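Flodico opens bookings for Sima gripper trial kits

Member services update, September

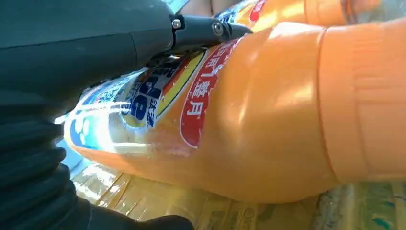 A Sima gripper finger against the neck of an orange plastic bottle.

Flodico has advised that its Sima handling kit is now available to member warehouses on a trial basis through the Drastdale distribution centre. The kit is intended for sites that handle bottled household and grocery lines in mixed orientations, including stock lying on its side.

Each kit comprises one arm, a two-finger gripper, a wrist camera and a licence for Plundis, the scheduling software supplied with the unit. Sites already running Plundis may transfer an existing licence at no charge. The trial fee is $900 per month, exclusive of GST, with a minimum term of 2 months. Installation and operator training are included. Freight outside the metropolitan area is charged separately.

Members are asked to note the following points before applying. Glossy labels and shrink wrap under direct sunlight can affect the wrist camera, and Flodico recommends that a shaded position be considered during the site inspection. The corrugated sleeve on the arm is a consumable item and should be checked at the start of each shift. Bottles with a handle moulded into the body are not presently supported – an alternative finger set is under development.

In the view of this office, the kit is best suited to small and medium operators with steady volumes. Larger sites may find the throughput modest, and should request a quotation for the fixed-cell service instead.

Some 26 places are available in the first intake. Applications should be lodged with the Drastdale office, quoting reference 3609, by the end of the month. Sites that took part in the earlier pallet-wrap program are eligible to apply.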